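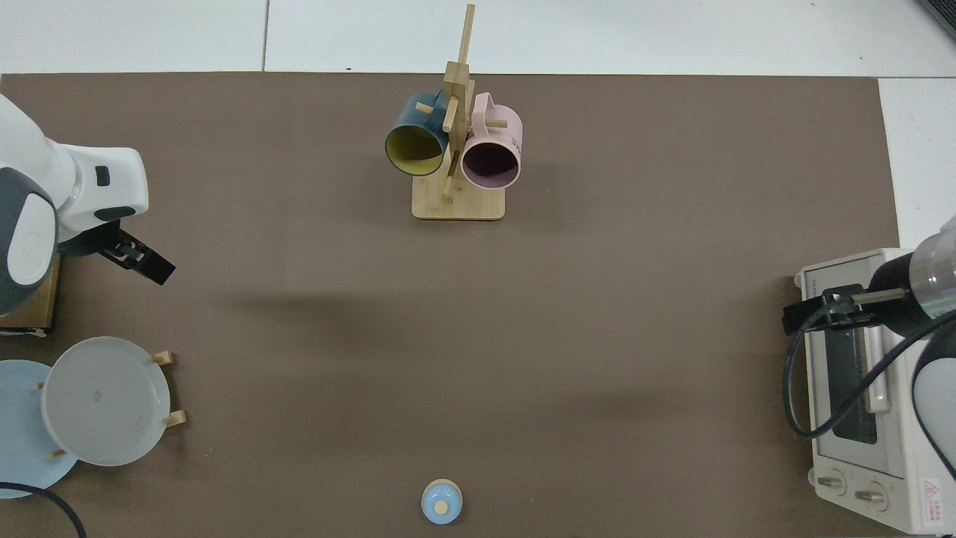 Benedito Pimentel asked for the price of the second arm before he asked what it could do, and he told the planning meeting that any buyer with a fixed budget would do the same. He also wanted to know what a pair costs to keep running once the warranty is over.

Kuruc has now put its answers in writing. The company today released the Cirkwood Planning Guide, a free 39-page document for small hotels, care homes and shared kitchens that are thinking about buying two-arm tabletop equipment for light kitchen work.

KUKERBY, 14 July 2018 – The guide covers the full cost of a workstation over its first years of use. It lists the arms, grippers, cameras, mounting hardware and table, and then the items that buyers tend to leave out of a first budget: wiring, spare gripper fingers, staff training, floor space and the hours needed to set up each new task.

Kuruc based the guide on planning talks with 19 kitchens and on its own bench work with ordinary household items such as mugs, plates, racks and a toaster oven. Worksheets at the back let a buyer enter local labor and power costs and compare a one-arm station with a two-arm station. 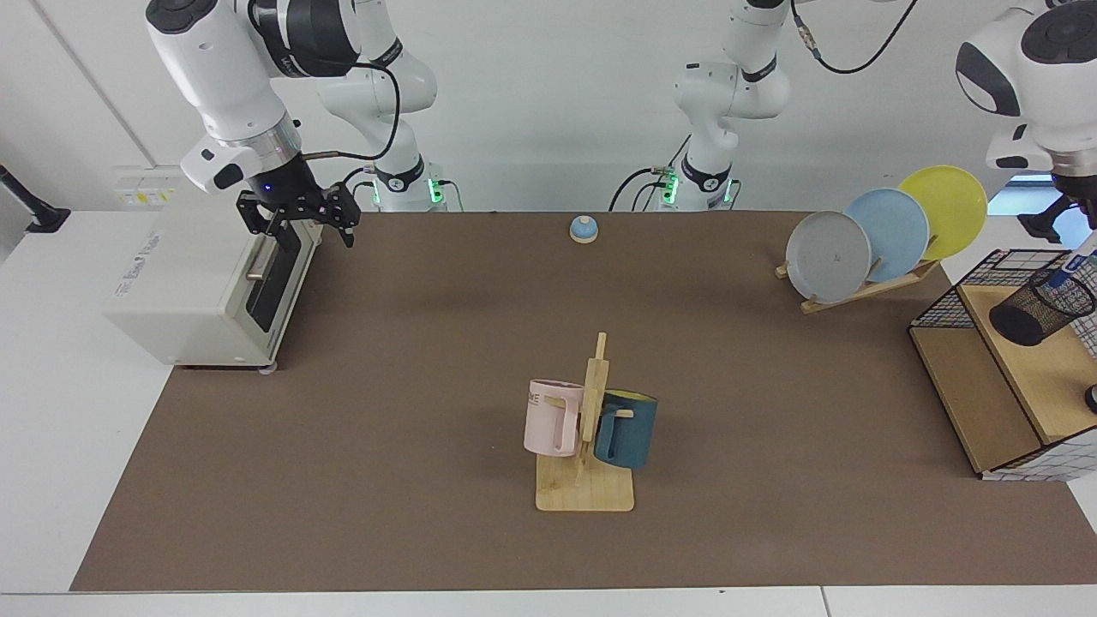
The worksheets treat setup as a separate line. A site that plans to handle only plates and mugs will need fewer setup hours than one that also wants oven doors opened and closed, and the guide asks buyers to write down every task before they request a quote. It recommends setting aside $3,587 per station for spare parts and service visits in the first year.

"Most of the budgets we were shown had one number for the robot and nothing else," said Cauã Leite of Kuruc. "The table, the outlets and the training have to come from somewhere. We would like people to see those costs before they sign."

The guide also includes a short section on leasing, a checklist for measuring counter depth and reach, and a list of questions to put to any supplier. It does not require the purchase of Kuruc equipment.

Over 300 printed copies will be sent to kitchens in the Wistutness area. The guide can also be requested by mail or picked up at the Kuruc office in Kukerby. A revised edition with updated service rates is planned for November.

Media contact: Cauã Leite, Kuruc, Kukerby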